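Kapitel 7
Greifen und Ablegen: Ein Besuch im Versuchslabor

Wer einen Roboterarm zum ersten Mal aus der Nähe sieht, achtet meist auf die Geschwindigkeit. Beim Tag der offenen Tür im Labor Skendmont ging es um etwas anderes. Die Leiterin Esi Amegashie zeigte einer Berufsschulklasse mit 33 Lernenden, wie ein Arm mit Hand kleine Gegenstände aufnimmt, die ohne feste Ordnung auf einem Tisch liegen. Vorgegebene Ablagepunkte gab es bei dieser Vorführung keine.

Für den Menschen ist die Aufgabe leicht. Der Arm dagegen muss zuerst bestimmen, wo ein Gegenstand liegt, dann, wie er ausgerichtet ist, und schließlich, an welcher Stelle die Finger ansetzen sollen. Eine Schere verlangt einen anderen Griff als ein Würfel.

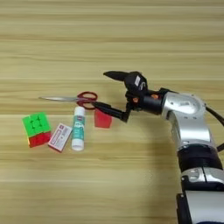 Abb. 7.1 Roboterhand über einem Holztisch mit Schere, Würfelpuzzle, Klebestift und weiteren Kleinteilen

Senyo Wumbei, der die Versuche auswertet, nannte der Klasse Zahlen aus der laufenden Reihe: Von 966 Greifversuchen waren 273 misslungen. Die meisten Fehler entstanden bei flachen Teilen -- die Finger fanden dort zu wenig Kante. Eine zweite Reihe ist für Dezember geplant.

In diesem Kapitel lernen Sie die Begriffe Greifpunkt, Anfahrweg und Freiraum kennen. Abschnitt 7.1 behandelt die Lage eines Gegenstands in der Ebene, Abschnitt 7.2 die Wahl des Greifpunkts. Die Zahlen aus Skendmont werden in Abschnitt 7.4 wieder aufgenommen und dort nach Gegenständen aufgeschlüsselt.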